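Search this guide Go

Section 2: Folding T-shirts on the Hevside board

Your Hevside folding board has two hinged wings and a flap. It won't iron anything, and it has no opinion on socks.

1. Lay the board on a flat surface, flap nearest you. A bed will do, though it will sulk and sag.

2. Pinch the shirt at the shoulders, give it one good shake and lay it face down, collar at the top edge.

3. Smooth from the middle outwards with the flat of your hand.

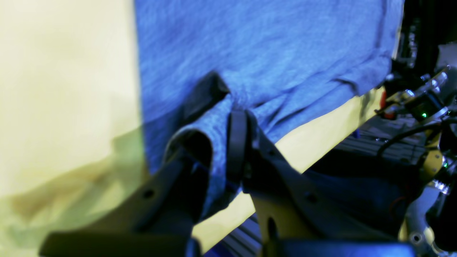 Creases are best dealt with before the first fold, as the board will press them in with great loyalty. Cotton is the usual offender. A diagonal crease like the one across the blue fabric needs pulling out from both ends, and where the cloth has curled over into a tube, unroll it fully before you smooth it. Patting the tube flat only gives you a neater tube.

4. Fold the left wing over and back. Repeat with the right – sleeves should now be out of sight.

5. Lift the flap briskly and lower it again. Slide the shirt off.

CAUTION: Keep fingers clear of the hinges. They close faster than you'd think.

NOTE: Shirts wider than 63 cm when laid flat will overhang. Fold the sleeves in by hand first, or buy the larger Leltside board, which we would naturally prefer.

For jumpers, see Section 3. Fitted sheets are not covered in this guide.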